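Bed, Second Attempt

The test specification from Borstead ran to 21 lines, and the bed was line 10. It said: clear all refuse from the sleeping surface, leave all property. It gave no definition of either.

The evaluator had worked for Bundico since February. She read the line twice, initialed it, and started the clock.

The first attempt had been stopped by the software. The classifier returned 98 percent confidence that a plush toy was laundry, and the planner set a route to the basket with the toy's name on it. She entered a correction: toys, leave in place. The planner accepted the correction and asked whether a pillow was a toy. She entered another.

On the second attempt it began with the cups. Cups were the easy class. The grip force for thin plastic had been tuned at the Cutby site, where the reject bin was said to be full of crushed ones.

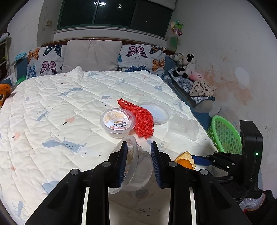
Line 10, second attempt. Clear cup held between the finger pads, orange peel and red net bag still on the quilt.

The query came up on her screen at once. Object: cup. Contents: unresolved. Refuse or property?

She considered it. A cup with a drink in it was property. A cup without one was refuse. A cup with a little left was a matter between the person who had bought it and the person who wanted to sleep there. The form allowed one entry.

She typed "refuse." The arm waited for the destination field. She typed "bin."

The peel generated no query. It matched the organic class and went into the queue with a priority of 2. The net bag was listed as textile, flexible, possibly worn. She changed the entry and left a remark for the Erraji office, which maintained the object list and answered remarks in the order received.

Then the planner sent a question she had not seen before. Surface pattern contains mushrooms. Organic class. Remove?

She looked at the quilt for a while. She typed "no," and after that, in the remarks field, "printed." The clock was still running.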